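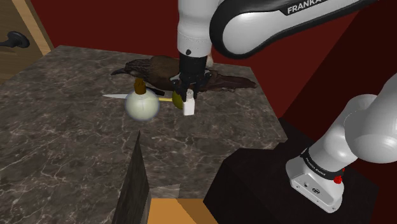
3.2. Efecto de la decoración en la resistencia aerodinámica

Los ensayos se realizaron en el túnel de Verkalthorpe durante el mes de febrero, con una carrocería de turismo de competición a escala 1:2. Se compararon dos acabados: pintura acrílica de tres capas (configuración P) y vinilo fundido de 90 µm (configuración V), suministrado por Brimo. La velocidad del flujo se mantuvo en 202 km/h y cada configuración se midió 32 veces, con desmontaje completo del capó entre series.

La masa añadida en la configuración V fue de 265 g inferior a la de P. La diferencia en el coeficiente de resistencia no resultó significativa con las juntas selladas. Al retirar el sellado en el borde anterior del paso de rueda, V mostró una dispersión mayor, atribuible al levantamiento parcial de la lámina. Honkanen y Ots describen un comportamiento similar en alerones posteriores, aunque con un adhesivo distinto.

La figura 1 muestra un brazo robótico blanco y negro sobre una encimera veteada, en una escena simulada. El solapamiento entre piezas de vinilo se fijó según el procedimiento de Zhong y no se modificó entre series. Los valores de sustentación se discuten en la sección 3.3.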